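Apontamentos da aula 8: peças pretas, acabamento mate e como as ler

Olá outra vez! Na aula passada ficámos a meio da parte das superfícies e houve quem pedisse que eu passasse a limpo o que fui dizendo de pé, ao lado da bancada. Cá vai, com as minhas manias todas (quem já me conhece sabe que falo de parafusos como outros falam de vinho).

Começo pela cor. O preto mate é traiçoeiro, porque engole as sombras e a gente deixa de perceber onde acaba uma face e começa a outra. No exercício da caixa Sarnik, metade da turma desenhou um canto vivo onde havia um arredondado! O que eu faço é procurar primeiro os brilhos. Um brilho comprido e suave quase sempre segue uma curva, um brilho pequenino costuma denunciar uma cabeça de parafuso, e uma linha clara e fina pode ser uma junta. Só depois é que pego no lápis.

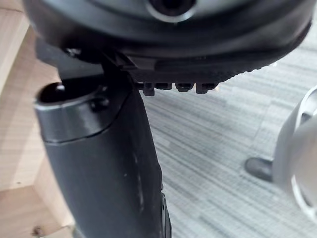 Quando desmonto ou desenho uma peça, vou sempre das formas grandes para as pequenas. Primeiro o corpo, depois o que o segura, depois as miudezas. Com uma peça redonda e um tubo a direito, como neste conjunto, a tentação é ir logo aos quatro dentinhos pendurados em fila, que são a parte engraçada, e depois o poste fica torto no papel. Calma! Marquem primeiro a inclinação do poste e a curva grande, e só então a gola aberta no topo, com a cabeça de parafuso metida no rebordo. Os dentes ficam para o fim, e reparem que não são iguais: o da esquerda é o mais comprido e o mais quadrado.

Agora os riscos. Eu gosto de riscos, a sério. Uma superfície gasta diz-nos onde convém olhar com mais atenção, embora não nos diga quem a gastou nem como. Escrevam «riscos claros, lado direito, metade inferior» e deixem as teorias para a conversa do café. Na ficha Plunlow há uma coluna só para isto e quase ninguém a preenche.

Para fevereiro: escolham um objeto escuro lá de casa, desenhem-no em 40 minutos e tragam a folha sem passar a limpo. Lápis macio, nada de caneta. A grelha de correção é a mesma do trabalho Hendaser.

Comentários

pardal_bc: A dica dos brilhos salvou-me o desenho da cafeteira, obrigado!

lina.m: Professora, a folha pode ser A3 ou tem de ser A4?

Resposta da autora: Pode ser A3, desde que caiba na pasta.

tornoefresa: Falta a parte das nervuras, que deu na aula e eu não apanhei.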